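Revision 8/6/21, for Lukis cloth set 819

## 4. Folding the cloths and filling the basket

This section is for the cloths after they are washed and fully dry. For washing, see section 3. For stains, see section 6.

The Lukis cloths are soft and they do not keep a sharp crease like a bed sheet. Please do not try to make them very exact. A cloth folded calmly and a little unevenly will still lie well in the Mösli basket, and it will be easy to take out again.

### 4.1 Prepare the table

1. Choose a table where you can stand straight. A low sofa table is possible, but your back will be tired after a full load.
2. Clear the part of the table where you will fold. It should be larger than one open cloth, with a hand of free space on each side.
3. If the table has a rough or oiled surface, lay a smooth board on it. A white or light board is good for checking, as small dark threads and hairs are seen at once on it.
4. Wipe the board and let it dry.
5. Put the basket on your left side, with the opening up. If you work mostly with the left hand, put it on the right. It may stand partly on the table and partly against something firm, but it must not tip when you press on the rim.

**Note:** The basket has a cut-out handle. Turn the basket so that you can reach the handle without bending over the cloths.

**Caution:** Do not put the basket on a stove, a radiator or a windowsill in strong sun. The color can change and the weave can become brittle.

### 4.2 Open the cloth

After the dryer or the line, the cloths are usually in a ball. Open them one at a time.

1. Take one cloth from the pile. Leave the others where they are.
2. Hold it at any place and lift it only a little over the board. The free parts will fall down by their own weight.
3. With the other hand, look for a corner. Follow the hem with the fingers until you come to it.
4. Hold this corner, and follow the short hem to the next corner.
5. Lay the cloth down with both corners away from you, then pull the near side toward you.
6. Smooth it from the middle to the outside with a flat hand.

**Note:** The cloth weighs 200 grams per square meter. It does not need to be pulled hard. If you feel resistance, the cloth is probably twisted, and you should go back to step 3.

**Caution:** Take off rings with stones, and bracelets with open links. They catch in the weave and pull out loops. A pulled loop must be cut with scissors, never torn.

### 4.3 Fold the cloth

There are two ways. The flat fold is for the kitchen cloths. The soft fold is for the thin cream and beige cloths, which get ugly lines if they are pressed.

**Flat fold**

1. Bring the far side over the near side. The hems should meet, but a difference of a finger is acceptable.
2. Turn the cloth a quarter.
3. Fold once more in the middle.
4. Press lightly with the palm.

**Soft fold**

1. Let the opened cloth lie on the board.
2. Take it in the middle and lift it just a little, so that it hangs in loose folds.
3. Put it down again and tuck the corners under.
4. Do not press it.

The soft fold looks a little like a crumpled cloth at first — this is correct. You will see the difference only in the basket, where the corners stay under and the cloth does not open by itself.

The cloth should come up from the board in loose folds, and the basket should be ready with its opening free before the first one goes in.

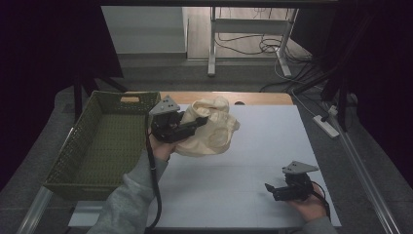

One customer wrote to us that the soft fold takes more room than the old way of rolling, and that the last cloths of a big wash no longer fit under the rim. We have tried this in our workroom in Ziltulthorpe and it is true for the thicker cloths. For these, please use the flat fold. For the thin ones we still recommend the soft fold, but you may roll them if they will be used within a few days.

### 4.4 Fill the basket

1. Check that the inside of the basket is clean. Turn it over and tap the bottom to remove dust.
2. Place the flat folded cloths first, with the closed side up.
3. Place the soft folded cloths on top, beside each other if possible.
4. Stop when the cloths come to the handle slot. The slot must stay free for your fingers.
5. Carry the basket with one hand in the slot and the other hand under the bottom.

**Caution:** Never put damp cloths in the basket, also not for one night. If you are not sure, hold the cloth against your cheek. When it feels cool, hang it up for one more hour.

**Note:** A used cloth for cleaning should be kept in another place. Oil and wax from furniture go easily to the clean cloths, and they are difficult to wash out.

### 4.5 If something is not right

**The cloth slides on the board.** The board is too smooth, or there is soap left on it. Wipe it with clear water and dry it.

**The cloth smells after some days.** Take everything out, wash again without softener, and leave the basket open in a dry room.

**A hem is open.** Do not use the cloth further. Keep the label and write to Lovitus with the set number. Small openings up to 5 millimeters can be closed by hand with a few stitches — please use cotton thread in the same color.

Continue with section 5, Storage in winter.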